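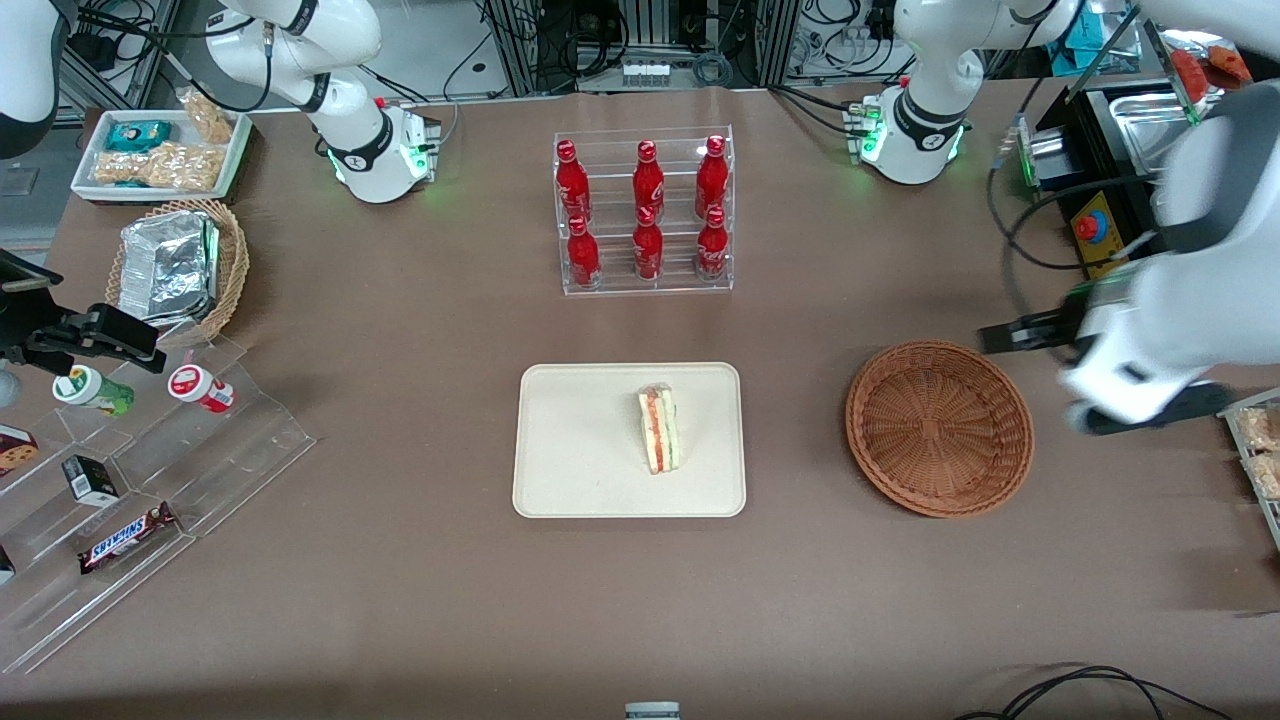 L'étude du soir, il faudrait la supprimer ou alors la faire pour de bon, lâche Eugeniusz Walczak entre deux portes. Il marche vite. On le suit dans le couloir du bâtiment Domlow, carnet ouvert, stylo qui fuit. Il reprend : en l'état, c'est de la garderie avec des cahiers.

Internat de Pliden, dix-huit heures passées. Quatre-vingts élèves, deux surveillants, une salle qui sent la craie et le radiateur. Chaque soir la même scène depuis des lustres. On s'assoit, on sort un manuel, on attend. Certains travaillent. D'autres font semblant, et il y a un vrai savoir-faire là-dedans, une tenue du coude, une façon de tourner la page au bon moment.

Le règlement, affiché près de la porte, parle de « travail personnel en silence ». Le papier a jauni. Quelqu'un a corrigé une faute au stylo rouge et personne n'a refait l'affiche.

En septembre, changement. Pliden a coupé l'étude en morceaux. Plus de grande salle pour tout le monde, du moins pas tous les soirs. Des groupes de huit, par affinité de matière et pas par classe, ce qui a fait grincer des dents. Un terminale à côté d'une seconde, pour les maths. Des cinquièmes qui relisent à voix haute, dans l'ancienne lingerie, porte fermée. Les surveillants passent, repassent. Ils ne sont toujours que deux, et c'est le premier reproche qu'on entend.

Jitendra Chauhan défend la formule. Il l'a vue fonctionner ailleurs, à Ziltisley, un établissement plus petit, plus riche aussi, il le reconnaît sans qu'on le pousse. Là-bas chaque groupe a sa table, sa lampe, son référent. À Pliden on a pris les tables qui restaient. Pour les lampes, on verra au budget suivant. « On n'allait pas attendre le mobilier pour commencer », dit-il.

Bon. Sur le terrain, ça donne quoi ?

Premier soir de visite, un groupe d'histoire. Une fille lit son plan de dissertation, un garçon lui dit que sa deuxième partie répète la première. Elle se défend, mal, puis raye. Ça prend deux minutes. En grande salle elle aurait rendu le plan tel quel, elle le dit elle-même. À la table voisine, rien. Ça parle de foot. Un élève dort, la joue sur un atlas.

Même heure, étage du dessus : l'anglais. Plus bruyant, plus vivant. On y prépare un oral, on se chronomètre, on rit trop fort. Le surveillant passe la tête, hésite, repart. Il nous expliquera ensuite qu'il ne sait plus très bien ce qu'il doit interdire. Avant c'était simple, le silence ou pas le silence. Maintenant il faut écouter ce qui se dit pour savoir si c'est du travail. C'est plus fatiguant, et pas mieux payé.

Walczak, lui, ne décolère pas, mais pas pour les raisons qu'on imagine. Il n'est pas contre les groupes. Il est contre l'horaire. Dix-huit heures, après une journée entière de cours, à jeun ou presque, le goûter avalé debout dans la cour. Aucun adulte n'accepterait ça, dit-il. Il voudrait une pause longue, du sport, dîner tôt, et l'étude après. Chauhan répond transports, cuisine, contrats de travail. Ils ont cette conversation depuis la rentrée, on a l'impression qu'ils y tiennent.

Le plus curieux : l'horaire a déjà bougé. Une fois. Pendant le Ramadan, l'an passé, la cuisine a ouvert un service du soir calé sur le coucher du soleil, et l'étude a glissé d'autant pour les élèves concernés. Leurs camarades pouvaient s'y joindre. Beaucoup l'ont fait, parfois pour la soupe, souvent pour rester avec les copains. Une élève de première raconte ces soirées comme une colonie de vacances avec des équations. On mangeait, on débarrassait, on étalait les cahiers sur les mêmes tables. Personne ne regardait l'heure, ou alors seulement à la fin, quand il fallait monter.

Le mois terminé, retour à la grille normale. Sans débat. La cuisine avait tenu parce que l'équipe l'avait bien voulu, et on ne demande pas ça toute l'année, tranche Chauhan. Walczak soupire. Il a gardé les plannings dans une chemise verte, il nous la montre, horaires au crayon, noms barrés, flèches. Preuve que c'est possible, selon lui. Preuve que c'est un casse-tête, selon l'autre. Même chemise.

Et les résultats ? On pose la question, évidemment. Pas de chiffres. Pliden refuse d'en sortir avant la fin de l'année, et les professeurs interrogés sont partagés. En français, on parle de copies mieux relues. En physique, d'exercices qui se ressemblent tous d'un élève à l'autre, à la virgule près, erreur comprise. Travailler ensemble ou recopier ensemble, la frontière est mince à quinze ans. Une enseignante a trouvé sa parade : elle demande à l'oral, au hasard, d'expliquer une ligne du devoir. Sueurs froides garanties.

Les parents, eux, écrivent. Beaucoup. Les uns veulent savoir avec qui travaille leur fils, les autres pourquoi leur fille aide des plus jeunes au lieu d'avancer son programme. Un père a réclamé par courrier le retour de la grande salle, « qui m'a formé ». Il a été invité à venir passer une heure à l'étude. Il est venu. Il s'est retrouvé à expliquer les fractions à un cinquième, il paraît qu'il est resté jusqu'au dîner, mais il n'a pas retiré son courrier.

Reste la question des élèves seuls. Ceux qui ne veulent pas du groupe. Il y en a, plus qu'on croit, et ils ne sont pas forcément malheureux. Pour eux la grande salle est restée ouverte, à moitié éclairée. On y a croisé un garçon de seconde, casque sur les oreilles, fiches alignées au cordeau. Il trouve que c'est beaucoup mieux depuis que les autres sont partis. Il demande si l'article va faire changer ça. On lui dit que non. Il remet son casque.

Dans la lingerie, pendant ce temps, les cinquièmes lisent une fable, un vers chacun. Ça bute sur les liaisons. Une petite reprend son voisin, puis se trompe a son tour, et tout le monde recommence du début. Le surveillant attend dans l'encadrement de la porte, regarde sa montre, laisse finir.

Une réunion est prévue avant les vacances, horaires à l'ordre du jour. Walczak apportera sa chemise verte. Chauhan a demandé à la cuisine d'envoyer quelqu'un.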